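Vondside Libraries
@vondsidelibraries

1/ From 18th September, the way in which reservations are made and collected at all Vondside branches will change. The posts below set out what members need to know. Please read to the end before contacting your branch.

2/ Reservations will be free of charge for every member. The former charge for items brought in from another branch is withdrawn. Charges already paid on items not yet received will be credited to the member's account and need not be claimed.

3/ A member may hold up to 40 reservations at one time. This limit applies to books, audiobooks on disc, sheet music and large print together. Magazines remain outside the scheme and may be read at the branch only.

4/ When an item is ready, a notice will be sent by email or by post, according to the choice recorded on the account. Telephone notices will end. Members who receive telephone notices at present have been written to and should return the form enclosed with the letter.

5/ Reserved items will be kept for 2 weeks from the date of the notice. An item not collected in that time will pass to the next member on the list, or return to its home branch. A member who still wants it will need to reserve it again.

6/ Collection may be made by another person, provided that person brings the member's card. A photograph of the card on a telephone will be accepted. Staff are unable to release items on the strength of a name and address alone.

7/ The Predholm branch will continue to open on its present hours. The collection shelves there are being moved from the upper landing to the ground floor, beside the returns desk, and will be arranged by the last four digits of the card and no longer by surname.

8/ The Clallel branch has no room for open collection shelves. Reserved items at Clallel will be kept behind the desk and must be asked for. Members who prefer to serve themselves may change their collection branch online at any time before the notice is sent.

9/ We have been asked whether the local history collection is included. It is not. The Ateş bequest, which holds nearly 200 volumes on the river trades, may be consulted at Predholm by appointment. Please give three working days' notice and state the volumes required.

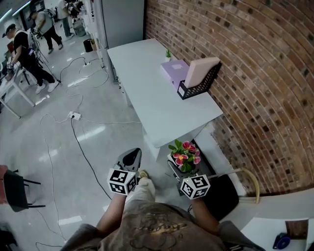 10/ Renewals are unaffected. An item may be renewed twice, unless another member has reserved it. Where a reservation has been placed, the item is due back on the date already given and the online account will show this in the column headed "Requested".

11/ Reading groups should continue to order their sets through the group form. Sets do not count towards the organiser's own limit. Orders for December titles are open now, and groups are advised to give a second choice.

12/ Schools and care homes with a deposit collection will receive separate guidance from Nazanin Asadi, Head of Lending. Their exchange dates stand as already published.

13/ The online catalogue will be unavailable overnight before the change while records are moved. Items may be returned through the outside boxes as usual, and will be taken off accounts once the catalogue is restored. No late charges will be made for that period.

14/ A printed copy of this guidance, including a large print version, may be requested at any branch desk. Questions about an existing reservation should be put to the branch where it was placed, with the card number to hand.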